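Puvow adds folding dividers and gridded cloths to its shared work tables

Puvow has finished refitting the shared table room on the ground floor of its Klinhom building. The change covers the table coverings, the partitions between work positions and the way small items are stored when a table changes hands. The room reopened in September after a short closure.

The room is used for sorting, packing and light craft work, mostly by small sellers and hobby groups who rent a table by the half day. Before the refit, tables stood in open rows with bare tops. Users had asked for some separation between positions and for a surface that would not show every scratch and glue mark.

Each table now has a fitted cloth in a pale blue-white shade, printed with a grid of thin dark lines. The cloth was supplied by Fisow, which cuts it to the length of the table with an allowance for the overhang. The grid is meant as a rough layout aid. It is not a measuring scale, and Puvow has put a line in the room rules to say so, as the printed squares can shift slightly when the cloth is washed or pulled tight. Anyone who needs accurate dimensions is asked to bring a ruler or a cutting mat.

The cloths may not be cut on directly. Blades, hot glue and solvent markers need a board underneath. A cloth that is stained or cut is taken out of use at the end of the session and charged to the booking.

Behind the tables stand folding dividers, each with four tall beige panels in a woven, basket-like pattern, framed in light wood. The panels can be set straight or with the end sections turned forward to wrap the side of a table. Puvow recommends turning at least one end panel, which makes the divider more stable than when it is fully extended. Dividers should not be leaned on or used to hang bags or coats.

The choice of a freestanding divider over a fixed wall was made on cost and on fire access. A fixed partition would have required changes to the lighting and to the marked exit route. The folding type can be closed and stored flat against the side wall when the room is booked for a single large group. Puvow puts the cost of the dividers and cloths at some 1000 dollars per row, including spares.

The rules on table contents have also been rewritten. Items may be laid out in any order during a session, and mixed contents are expected. Packaged snacks, closed drinks, notebooks, toys and foam pieces can share a table with work in progress, provided that drinks have their caps on. Bottles may be laid on their sides if the cap is tight. Open cups stay on the side shelf.

At the end of a session the table is cleared in a fixed order – food and drinks first, then paper goods, then small loose parts. The order is posted at the door. Food is removed first so that crumbs can be brushed off the cloth before paper is lifted and stacked. Small parts go last, into lidded bins from Florar that are kept under the side shelf. There are 36 bins in the first delivery, and labels are supplied with them. Users may write on the labels but not on the bins.

Power remains available along the side of the room. Cables should be kept off the tabletop wherever possible and must not run across the walking route. Seats are pushed in before users leave, and anything that has dropped to the floor is picked up before the cloth is brushed.

Booking terms have not changed. A half-day session runs four hours, including the time needed to clear the table, and the room holds up to 64 people when all rows are in use. Group bookings that need the dividers folded away should say so when reserving, since moving them takes time and has to be done before the doors open.

Puvow says a second set of cloths is on order from Fisow, in the same color and print, so that one set can be in the wash while the other is in use. Until that set arrives, tables in the back row may be let without a cloth on busy mornings. The side shelf will be extended once the current stock of bins has been labeled. 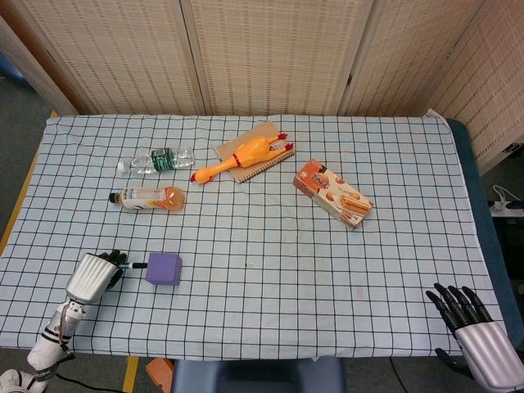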